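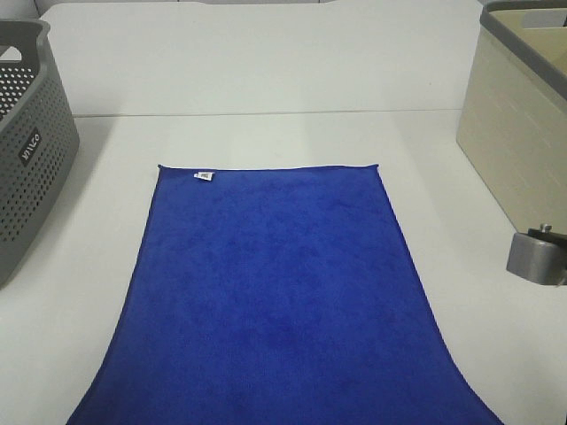

Okay, slide one. Wait for people to sit down. Phones away if they don't mind.

So I grew up in Bendaven, which had 400 people and one opinion about the war. Then I moved to the city and found the exact same thing with better coffee! Everybody I met agreed with everybody else, and the folks who didn't just kept quiet at dinner.

What I want to talk about tonight is how we argue over foreign policy, left and right, and why we start by asking whose side you're on. (Pause here, somebody always laughs.)

Slide 2, the Pratis survey. They asked 3153 adults whether criticizing a war while it's going on is disloyal. Don't read the whole chart out loud. Just say the answers flipped depending on which party was in the White House — same people, same question, different president.
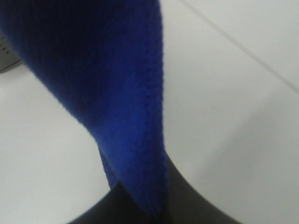 Blue knitted fabric, up close.

Next, the Eskola essay. I disagreed with nearly all of it when I first read it, and I still do, but it quotes its opponents fairly and at length. Read the second paragraph if there's time. Skip it if we started late.

Then my own embarrassing bit. I wrote 2000 words calling the other side cowards, and I'd read two of their articles. Two! Own up to it and move on.

Questions till 8:30. If someone brings up Trustell, say I haven't finished the report yet.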